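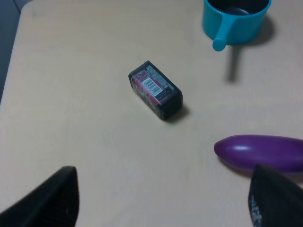

3.2 Recording dialogue with hidden microphones

Clean dialogue is the part of a low-budget film that viewers forgive least, and it was also the part of the Canholm shoot we most looked forward to studying. Every speaking actor wore a small clip microphone under the costume, wired to a Rotex body transmitter, while a boom microphone followed the same lines from above. We logged both channels for each take. Power turned out to matter more than we expected when we planned the study. The transmitters run on a rectangular 9-volt battery of the kind shown in Figure 1, where a small white barcode sticker sits on the red label. A sticker like that gives each cell an identity that can be scanned into the sound log, so a noisy take can be traced back to the cell behind it. We found this wonderfully useful! Several takes that the crew had blamed on cloth rub shared a single cell, and the crackle went away in the next setup once the cell was changed.

Cloth noise was still the most common fault. Stiff collars and lined jackets were the worst, and the loudest rustle came on head turns, often right on the first word of a reply. Moving the microphone from the collar to the center of the chest cut the rustle but made voices duller, with less of the crisp "s" and "t" sounds that help a listener follow fast speech. The boom kept those sounds beautifully in close shots. In wide shots it had to stay so far above the actors that the room took over, and the hard walls of the Nogueira warehouse gave every line a long tail.

In total we compared almost 200 takes. For each one, an editor chose a main channel without seeing the shot, working only from the sound files in Soninska with the names hidden. The choices followed shot size closely. In close shots the boom was picked far more often, and in wide shots the clip microphone won nearly every time. Medium shots were the exciting case, with the editors split and many of them asking to blend the 2 channels.
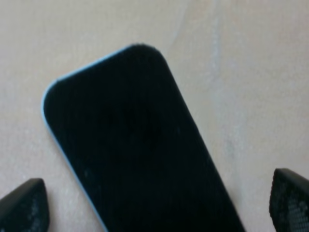
Blending brings its own trouble. The boom hears a voice slightly later than the chest does, and when the channels are simply added together, the voice can sound thin and hollow. Sliding the clip channel later by a few milliseconds fixed this in seated scenes. It worked less well in walking scenes, where the distance between mouth and boom changed all the time – a fixed delay was right for one word and wrong for the next. Here the editors mostly went back to a single channel and covered the joins with room tone.

We had asked for 30 seconds of room tone at each setup, recorded with the full cast and crew in place. Where the crew skipped it, editors had to build the tone from gaps between lines, and the joins were easier to hear. This is a cheap habit with a lovely payoff, and we return to it in Section 4, where we look at how the same takes held up after the final mix.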